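Where Decisions Go After the Thread Ends

Shared document tools have an odd place in a company. Everyone has access to one, most teams write in it, and few people can find anything in it after three months. Dekov, a mid-sized supplier of warehouse control software, had 5 separate wikis when Yuk-lan Liu took over internal tooling. Two had no listed owner. One had been set up for a single product launch and was still the top search result for vacation policy.

Her first step was a survey of page age. Of the pages opened in a normal month, 150 accounted for nearly all reads. The rest were meeting notes, drafts, and copies of copies. Moving everything to a new system would have moved the problem along with it.

The team compared Stitach and Vetimell over the spring. Stitach stores pages as a tree, with permissions inherited from the parent. Vetimell stores them flat and relies on tags. Flat storage looked cleaner in the trial, but permissions had to be set page by page, and contractors need to be kept out of pricing documents. Stitach was chosen for that reason alone. Its search is slower, and its table editor still loses column widths when a page is copied.

Migration was done by hand. Each department named one editor, who received a list of pages and marked each one keep, merge, or drop. Kuo-hua Lau, the editor for support, merged some 200 pages into a much smaller set and spent most of his time on titles. "People search for the error text," he says. "They don't search for the name of the module."

Every page now carries an owner and a review date. When the date passes, a yellow banner appears and the owner gets a message. After a second missed review, the page drops out of default search results but stays reachable by link. Chin-lung Chang, who wrote the rule, wanted automatic deletion and was overruled by legal.

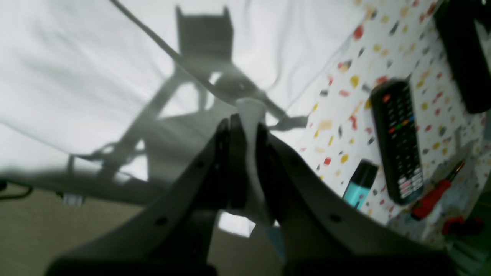 Page templates caused more argument than permissions did. The engineering template has four required fields: purpose, owner, last tested version, and known limits. Hardware pages add a parts section, where detail matters. An entry for a gripper, for instance, should record the two fingers, the holes along each one, and the narrow black pads at the tips as separate lines, so that a question about pads does not end on a page about fingers. Free text is allowed below the required fields and is left out of the page summary.

Comments are handled separately. An open comment older than two weeks is sent to the page owner as a task, and closing it requires either an edit or a one-line reply. Chun-yin Poon's finance group asked to be exempt during quarter close and was given a longer window.

The chat link remains the weak point. A decision made in a channel can be pushed to a page with one command, but only the selected message is copied, without the replies that qualify it. A fix is planned for September.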